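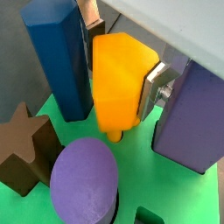
Reading time: 2 min

Shape Sorter Board: Hole Layout and Block Fit
Student project report, Design and Fabrication II
Hubert Michalski, Benedikt Eberhard
May 24, 2022

1. Purpose
The project covers a green sorter board and its set of colored blocks. We wanted to know how the hole layout affects the time a user needs to seat a block. Earlier work in our course used flat puzzles, where each piece drops straight into a matching outline. Some of our blocks are located by a small peg instead. The orange pentagon has a short cylindrical peg on its lower face, so the outline of the block gives no hint about the hole it belongs to.

2. Board
The board is a thick slab with a flat top. Holes differ in both shape and size. Two small round holes sit side by side near the back edge, and two small square holes are paired near the middle. A large circular hole and a large square hole are at the front. The large square has rounded inner corners.
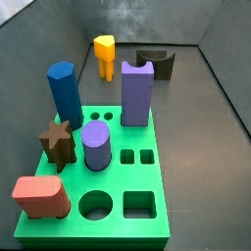
Paired holes gave us the most trouble in planning. A block that needs both holes of a pair has to be turned to the right angle before it goes down, while a block with a single round peg can be seated at any angle. We therefore recorded angle errors and position errors in separate columns.

3. Procedure
Each block was placed 30 times. Placements longer than 25 seconds were stopped and marked as failed. Tall blocks, such as the blue hexagonal prism, were handled in their own group, as a tall block can be tilted by a small push near the top. Times were entered by hand in the Bromik log sheet.

4. Open items
The star block has not been timed. Hole depth was measured on one side of the board only and will be repeated in September. The raw log is stored in the Cidholm folder under entry 679.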